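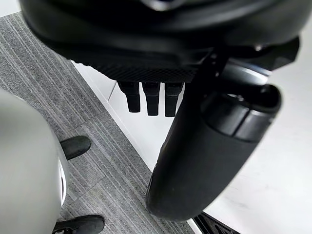

Chapter 6: Two Hands at the Sink

Last updated Monday, March 27, 2023

Search this book Go

Most of us can dry a bottle while thinking about lunch. Ask a robot to do it and the job splits into dozens of small choices, every one of them worth arguing over - which is exactly what the Wallen club did for most of a term! In this chapter we follow four of its members, Modupe Bassey, Jalen Abernathy, Titilayo Edet and Chukwuemeka Yusuf, as they get ready for the Cisbridge Kitchen Challenge in June.

The rules fit on one page. A team has six minutes and a top score of 1000 points. Each robot must pick up a bottle, wipe it with a paper towel and set it down on a rack. A dropped bottle costs 24 points, and a torn towel costs nothing (the students cheered when they read that).

Before you write a line of code, look hard at the fingers. Their shape decides which grips you can try at all, and a rounded tip meets a round bottle over a very small patch.
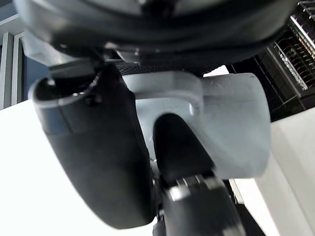 Why not just squeeze harder?
A firm squeeze can dent a soft bottle or make it shoot out sideways. Start with a light grip and add force a little at a time until the slipping stops.

Titilayo kept a notebook of every grip the team tried, and we'll borrow her table in Section 6.2. Her best idea was to plan the whole job backwards, from the rack to the first touch. Try it yourself with a mug and a tea towel, moving very slowly, and write down each moment when one hand waits for the other. You'll fill a page!

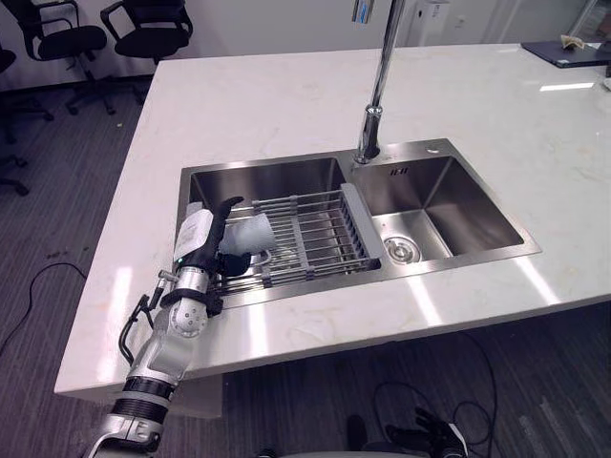
Fig. 6.3 Bottle and paper towel held over the drying rack.

Section 6.1 begins with the waiting hand.

Related chapters
Chapter 4: Grip and Slip
Chapter 5: Seeing Shiny Things
Chapter 7: When the Towel Sticks
Project sheet: The Teoh Timing Test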